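Barrier cream

A barrier cream is a skin preparation intended to form a protective layer between the skin and substances that may dry or irritate it. It is used on the hands, on the face in cold weather, and on areas subject to repeated rubbing. Barrier creams are sold as cosmetics in most countries, although some products are regulated as medicines where a claim is made to treat a skin condition. 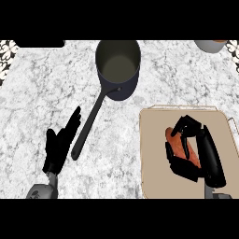

The term covers both thick ointments and lighter lotions. Ointments contain little or no water and stay on the skin for longer, but many users find them greasy. Lotions spread more easily and need to be applied more often. Creams fall between the two and account for most products sold for daily use.

Composition

The outermost layer of the skin is made up of flattened cells held together by natural fats. Frequent washing removes part of these fats and allows water to escape. Barrier creams slow this loss by covering the surface with an oily film. Common ingredients for the purpose include petroleum jelly, lanolin, beeswax, dimeticone and plant oils. Glycerine is often added to draw water into the outer layer, and zinc oxide is used in products for nappy rash.

Preparations based on water also require an emulsifier, which keeps the oil and water parts from separating, and a preservative. Products without water may be made without a preservative, but they can still spoil if water enters the container.

History

Animal fats and waxes have been rubbed into the skin as protection against wind and cold since ancient times. Factory production of hand creams grew during the twentieth century, when employers in engineering and printing began to supply them to staff.

In Biscombe, the firm of Skolledar made a wool-fat ointment for dock and laundry workers. It was sold in tins of 100 grams, with a larger tin of 600 grams for workshops. The recipe was later bought by Gebretsadik, a soap maker based in Limmont, which replaced part of the wool fat with beeswax and removed the perfume. The Limmont works produced 2,635 tins in its first August of trading. The ointment remains on sale in the smaller size only.

Use

Barrier creams are applied to clean, dry skin before exposure. Makers usually advise a fresh application after each hand wash and at least every 4 hours during work. Particular attention is given to the backs of the hands, the spaces between the fingers and the skin beside the nails, which are often missed.

A barrier cream does not replace gloves where strong chemicals are handled. Oily products may also weaken natural rubber, and the instructions supplied with the gloves should be checked before the two are used together.

Side effects

Most people tolerate barrier creams well. Lanolin, perfume and some preservatives can cause an allergic rash in sensitive users. Heavy ointments may block the pores when used on the face. Products containing paraffin or other oils can soak into clothing and bedding, which then catch fire more easily.

See also

Emollient
Hand cream
Lanolin
Zinc oxide

This page was last edited on Aug 11, 2023.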